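Home Projects Students Showcase Contact

We use cookies to keep this site running. Accept all / Manage settings

Learning to open doors with two hands: a student project report
Project name: Skirimura

So, doors. I picked doors for my project thinking I'd be done before May and could spend the rest of the semester on something cooler. Ha! I'm writing this in a very different mood. But I learned a ton, and the results are better than I thought they'd be, so let me walk you through it.

The question I started with was pretty simple: if you teach a policy to open doors using only demonstrations made with hand-held grippers (so no robot in the loop while you're collecting), does it help to add a camera up at head height, or are the two wrist cameras enough? Everyone in my lab had an opinion on this and they were all different opinions. I was on team wrist camera, for the record.

I used a pair of hand-held grippers with marker cubes on them, so the head camera can work out where each gripper is even when the wrist view gets confusing. The fisheye lenses bend everything like crazy, but you get such a wide view that it's worth it. I called my data set Flesano and the training code Tabrizi, mostly because I needed folder names and was tired of "final_v3".

A demo goes like this. You start a step back with both grippers up, you come in toward the lever, one gripper works the handle and the other one helps with the door itself, and you stop when the door is open wide enough to walk through. I tried to vary where I stood and how fast I went. My first batch was way too neat — I always came in from the same spot, and the policy basically memorized my feet.

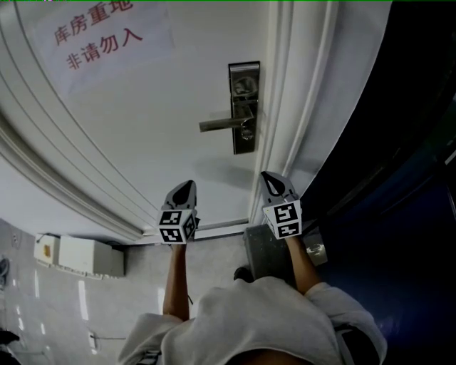
I ended up with 900 demos in total, which sounds like a lot until you start throwing things out. My rules for tossing one were: the tracking dropped for too long during the reach, the two gripper clips didn't line up in time, or I fumbled and had to start over in the middle. After cleaning, 636 were left. I'm still a little sore about it! Most of the losses came from tracking, and most of those came from me holding one gripper in front of the other so the head camera lost a cube. Once I spotted that, I started keeping my elbows farther apart and things got a lot better.

Out of those 636 I trained on 529 and kept the rest for checking. I split them by session, so clips made minutes apart couldn't land on both sides. (My first split was random, and the numbers looked amazing, and my advisor asked one question and I had to go redo it all.)

Then I trained 2 versions of the policy. One got only the wrist views. The other got the wrist views plus the head view. Same training length, same settings, same everything else. I ran them both on the lab's two-arm robot, which we call Illevov, and also looked at how far the predicted paths were from my own on the held-out clips.

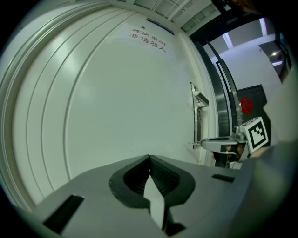
For the reach, the head view won, and it wasn't close. The wrist-only policy would drift off to the side on the way in, especially when it started far from the handle, and then it would grab at nothing. With the head view it headed for the lever from pretty much anywhere I put it. My guess is that a big plain white door just doesn't give a wrist camera much to go on from a distance.

Once the gripper was at the handle, though, the two policies looked the same to me. The wrist-only one was even a bit smoother in the last stretch. So team wrist camera gets half a point, I guess?

The part I'm least happy with is the handoff between hands. Both policies sometimes froze right when the second gripper should have come in — they'd just hover there. I think my demos are to blame. I pause at that moment too, and if you watch my clips back to back you can see me thinking. A policy that only looks at a short stretch of time can't tell a pause from a stop.

If I get to keep going, I'd redo the handoff demos with no pausing, give the policy a longer history, and mix in other kinds of handles. Lever handles are all I covered, so please don't read any of this as "it can open doors" in general. Round knobs scare me. The cleaning script is in the Tabrizi folder on the lab drive, and the notes on which sessions I threw out are in there too.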